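Workshop > Notebooks > Glaze and clay > March

Entries Recipes Kiln log Contacts

March, 4:30 pm – second clear glaze test, Prindville clay

I fired the small kiln again with the test tiles from Eyerusalem. The first glaze came out too dull, so for this batch I weighed 500 g dry mix and put a little less clay in it. I passed it through the sieve twice. The water was 392 g, and it is still somewhat thick for dipping. Next time I will add more and write down the total.

The tiles on the lower shelf are cloudy where the glaze is thick, mostly at the bottom edge. On the upper shelf they are clearer. Gaspard thinks the cooling is too fast there. I am not sure, I would like to try the same bucket with a slow cooling before I change the recipe.

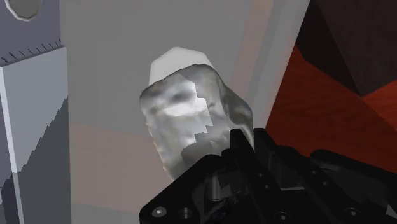
Cloudy white and smoky grey, with a glossy patch on the front.

The grey colour I want for the Wedwood bowls is somewhere between tile B and tile C. Xiomara prefers C, but it has pinholes, and I don't want them on the inside of a bowl.

To do: order more frit from Baptiste, the bag is down to around 299 g. Ask Nkrumah if the kiln is free overnight. Clean the sieve properly – I found old cobalt in the rim.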